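About us

Bimbridge Kitchen School teaches people to make dumplings and to steam them properly. We started with one evening class and a borrowed hob above a greengrocer's in Bimbridge. The school now has its own ground-floor room on the Clodutness road, with 12 places at each session and a small shop shelf by the door.

Most of our teaching is done with bamboo steamers. They are cheap, they stack, and a beginner can get a good result with one on the first evening. The steamers we use have slatted sides and a yellow band top and bottom, with a woven lid. We put the lid flat on the table behind the basket while we fill it, so it is within reach when the basket goes over the water.

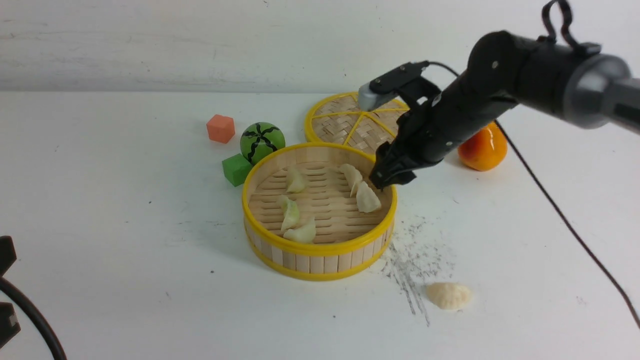
The beginners' course is called Peng. It runs for four evenings and covers dough, filling, pleating and steaming, in that order. Pleating takes up the most time. People tend to overfill at first, and then the edge won't close. We ask for a teaspoon of filling and shallow, even folds worked from one end to the other. Leave space between dumplings in the basket or they will stick together as they cook.

The second course, Sudamau, is for people who have done Peng or who already cook at home. It covers clear wheat starch wrappers, which tear easily and have to be rolled while the dough is still warm. We fold 30 each in an evening and cook them in small batches.

Children's sessions are held in the school holidays. They begin at 10 in the morning and finish before lunch. Younger children practise the crescent shape first and move on to real dough when they are ready – some want to do this straight away, which is fine.

Everybody helps to clear up. Baskets are rinsed in hot water without soap, brushed between the slats and stood on edge to dry overnight. Tables are wiped down after every class, and any marks that a cloth leaves behind get a second go with bicarbonate of soda.
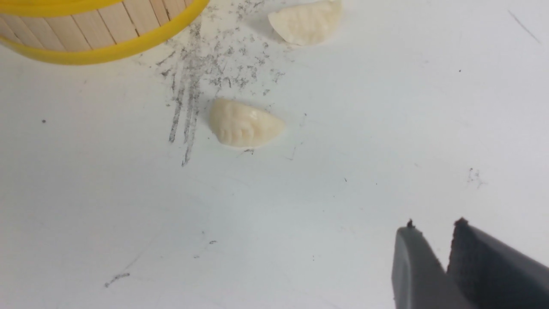

One parent wrote to us in March to say that her son now does the pleating at home and won't let anyone else touch the wrappers. She also asked if we could put the dough recipe on a card. We have done so, and the cards are free from the shop shelf.

Last year 1,002 people came through the door, counting the holiday sessions. Bookings open a month ahead. Please tell us about allergies when you book – the fillings can be changed, but we need to know before we shop.

Bimbridge Kitchen School, Clodutness Road, Bimbridge | Contact us | © Bimbridge Kitchen School | Back to top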